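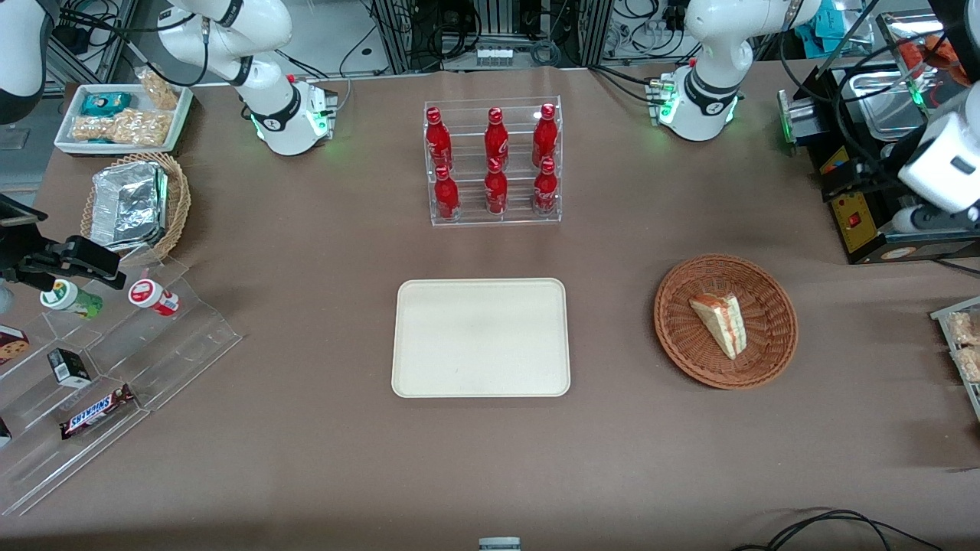

Open day at Weneck, 7/21/19

I spent most of today at the Weneck open day. I had seen the notice on the library board and nearly didn't go, as it was forty minutes each way and the forecast was poor. The rain held off until I was back on the highway.

Weneck is in one of the older units on the industrial estate, behind the tile warehouse. Parking was on the grass. They gave out numbered stickers at the door and mine was 42. By the time I left, the sign-in sheet was on its third page.

The building is split into three bays. The first had posters and a video about Skerkum, their warehouse sorting software. I watched it once through. The sound was poor and the captions were ahead of the picture, so I can't say I learned much. A fellow beside me had worked in parcel sorting for years and thought the numbers were optimistic.

The second bay was the one I had come for. This was the two-armed station they call Temba, set up for food and snack handling. The table was covered in brown paper and laid out a bit like a canteen counter, with six bottles of Coke in a clear two-tier rack at the back, baskets, a chocolate bar and packets on stands, and an empty cream tray in the middle. The two white arms are mounted along the far side with green lights at their bases.

Upendo Barasa ran the demonstration. She has been on the project from the start and she explained things without talking down to anyone, including the kids. The idea is that someone gives an order, and the arms put it together on the tray. She took requests from the front row. A boy in a football jersey asked for a Coke and a Snickers. The right arm took a bottle from the front row of the rack and stood it on the tray, then the other arm went for the chocolate bar. It missed the first time, backed off and got it on the second go. The whole order took 44 seconds by the clock on the wall.

After that somebody asked for the wedge sitting in the round wicker basket, the pale one with the orange-red filling. I was interested in this one because it was lying tilted on its side and did not look easy to get hold of. The arm came in slowly from above and picked it up, but it turned in the grip and landed on the rim of the tray. Barasa put it back by hand and said soft and wedge-shaped things were still among their worst. Bottles are close to solved, in her words. Clear bags of nuts are somewhere in between, as the bag changes shape every time it is picked up.

I asked how many practice runs it had taken to get this far. She said 1,559 on this layout, all done by people guiding the arms through the job, and that moving the rack a hand's width to one side used to be enough to throw it out completely. It copes with that now. She shifted the rack a little toward the back to show us and it did fine with the next bottle.

Other questions I wrote down:

Could it pour the drink? No, and they aren't working on it.

What happens if you put your hand in? The arms stop. She demonstrated with a rolled-up newspaper.

Would it go in a shop? She thought a hospital kiosk at night was more likely, but not soon.

The third bay had the Flandex grippers on a bench, four of them, with different finger pads you could handle. The rubber ones feel like a bicycle grip. My favourite had a ribbed pad about as stiff as an eraser, which the student on the bench said wears out quickly and has to be glued back on. I would have liked longer there but a school group came through and it got crowded.

Tea and a sausage sandwich were by the roller door, gold coin donation. The tea was stewed. The sausages were good.

It was worth the drive for the middle bay alone. Things went wrong a few times and they let us see it, and I came home with a better sense of where the difficulty is than I have had from any video. I do wish they had put some chairs out. Standing on concrete for two hours was hard on my knees.

They are running another one in October, with the same hours and free entry. Barasa said the table will have a different set of items by then, and they hope to have fruit on it. If you are going, get there before 11, as the demonstration only fits a small crowd and the people at the back could not see much past the first row.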